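Dinnerware Claims: Frequently Asked Questions
Katdale Kitchen Notes
Posted September 2018
503 shares | 14 comments

We use cookies to remember your settings and see which pages get read. By staying on this site you agree to this. OK | More information

We get the same questions about plates over and over, usually from people who have just read a product page and come away less sure than they were before. The answers below are our opinion. We buy what we use, we don't take samples, and we have been wrong before (see the question about stoneware).

What does "chip resistant" mean?

Very little until somebody says what it resists. Every plate resists chipping to some degree. We have written to sellers asking how hard a knock theirs will take and mostly got back the product page, pasted into an email. If a listing says "chip resistant" and the warranty leaves out chips, believe the warranty.

Look at the edge before anything else. Rolled or thickened edges tend to last longer than thin, sharp ones, and you can judge that with a thumb in a store. You can't judge it from a listing where the plate is shot from straight overhead.

Is a more expensive plate a stronger plate?

Sometimes, and you can't tell which times from the price. Past a certain point you are paying for shape, glaze and the name on the back. The plates we've had the longest came from a restaurant supply store and cost less than lunch. Restaurants buy plates that get stacked hard and washed all day, and they don't care what the brochure says about heritage.

We have nothing against nice plates. Buy them if you like looking at them, and skip the story that they're an investment.

Do dark rims wear off?

They can. It depends on whether the color is under the glaze or on top of it. Decoration under the glaze is sealed in and should outlast your interest in it. Decoration on top sits out in the open, where detergent and scouring pads can get at it. Run a fingernail across the line between the rim and the white. If you feel a ridge, the color may be on top, so we'd be careful. If you feel nothing, that's a decent sign and no guarantee.

A plain white plate with a narrow black rim is a safe choice if you expect to be replacing pieces one at a time, as long as you don't mind the new rims being a hair thicker or thinner than the old ones.
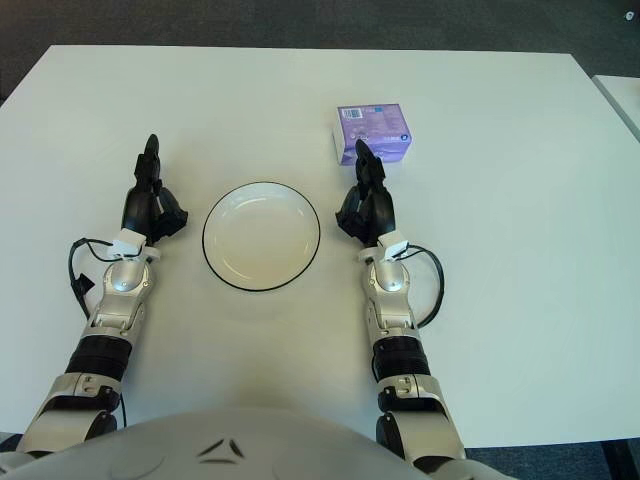
Is "dishwasher safe" a promise?

It's a permission. It tells you the maker thinks the plate will survive, and usually leaves out for how long and in what condition. Cata printed "safe for 100 washes" on the carton of a set we bought, and we gave them credit for at least naming a number. Then we did the math. One wash a day and you're through that in a little over three months. What's supposed to happen on wash 101 wasn't on the carton.

If a seller won't say, assume anything metallic should be washed by hand and anything plain white will probably be fine.

And "microwave safe"?

Same answer, with one test worth doing at home. Put the empty plate in the microwave next to a mug of water and run it for a minute. Touch the plate carefully. If the water is warm and the plate is cool, good. If the plate is hot, use something else for reheating, whatever the stamp on the bottom claims. Don't try it with anything that has metal trim.

Will smaller plates make me eat less?

We doubt it. The idea is that the same serving looks bigger on a small plate, so you stop sooner. It's a pleasant theory and it sells a lot of salad plates. At our own table people went back for more. If it works for you, carry on, but you can find out with a saucer you own already, and you don't need the Um "mindful portion" set to do it. We looked at that set. They're small plates.

I was told stoneware is always tougher than porcelain. True?

No, and we repeated it on this page for longer than we'd like. Thick stoneware feels tougher because it's heavy. A well-made porcelain plate can be thinner and still take more abuse. Heavy plates also do more damage to each other in a stack, and to the sink if you drop one.

Are the "non-toxic" labels worth anything?

Ask what was tested, by whom, and whether you can read the report. A seller who has a report will usually send it. A seller who answers with the word "natural" has told you what you need to know. Be more careful with old, handmade or brightly decorated pieces than with plain new ones from a store you can go back to. The home swab kits are tempting, but we don't put much weight on them. If you're worried about a particular plate, stop eating off it and hang it on the wall.

How many plates do I need?

Fewer than the set. Boxed sets are built around a number of people and then padded with bowls in a size that suits no food we know of. Count the most people you feed in a normal month, add 2, and buy that many dinner plates as singles. Buy the bowls separately, after you've held one.

What should I check when the box arrives?

Set each plate on a bare, flat table and press on the rim at several points. If it rocks, it's warped, and it will rock forever. Then look across the surface toward a light for pinholes and bare spots in the glaze. Do this before you throw the packaging out, and keep the carton with the barcode on it until you've decided. Plenty of stores will refuse a return over a missing label.

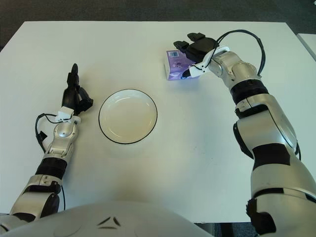
What about the Tikance lifetime guarantee?

Read it with a pencil. When we last looked it covered "manufacturing faults under normal household use," excluded chips, scratches, fading and thermal shock, and asked the customer to pay postage both ways. We tried to think of something that could go wrong with a plate and still be covered. Warping, maybe – but you'd have noticed that on the first day.

The plates themselves are perfectly all right, by the way. It's the guarantee we object to.

Can gray marks be removed?

Often, yes. Most of them are metal left behind by cutlery and come off with a mild paste cleanser and a soft cloth. Try a small spot first. If the marks come back within a week or so, the glaze may be worn, and scrubbing harder is going to make it worse.

Do you recommend a brand?

No. Makers change factories without changing the name, and a plate we liked two years ago might be a different plate now. Go to a store, pick one up, check the edge and the foot, and buy a single one. Use it for a month. If you still like it, go back for the rest.

14 comments | Share this page

Get new answers by email once a month. Enter your address to subscribe. Unsubscribe at any time.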